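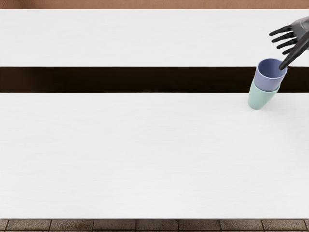
Morkeck Soccer Supporters' Association
Minutes of the general meeting, February 19, 2024

Verna Fitzsimmons opened the meeting and thanked everyone for coming out in such miserable weather, with a special welcome to the families from the under-twelves who were with us for the first time (we hope you'll be back!). The minutes of the last meeting were approved with one correction: the spring friendly against Canasel ended 2-2, and our second goal should have been credited to the substitute.

Coach's report. Martim Morais spoke warmly and at some length about the first team. He is pleased with how the back four has settled, and he thinks the draw at Brutlow was the best away performance since September, even if it didn't feel that way on the ride home. He would like to keep playing two up front as long as everybody stays fit. Kirsten Després asked about the goalkeeping position, and Martim said both keepers would get games before he made up his mind.

Attendance and money. Comfort Bonsu reported 232 paying supporters at the last home match, a very nice crowd for the time of year. The raffle brought in $642, and the travel fund now stands at $3,605. She asked that people kindly return unsold tickets, including the ones in glove compartments.

Away travel. Delphine Halvorsen has a price for a bus to the Kerr match and proposed a fare of $10 a seat, with children riding free on a parent's lap or at half price in their own seat. There was a good long talk about leaving early enough to see the warm-up. 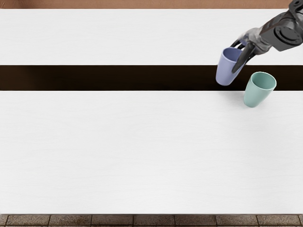 Kirsten felt the half-price seats would confuse people and said she would sooner see every child ride free, with the travel fund covering the difference. Delphine was happy to change her proposal, and it passed on a show of hands.

Other business. Martim asked for help putting the nets up before the next home game. Verna will send a sign-up sheet along with these minutes.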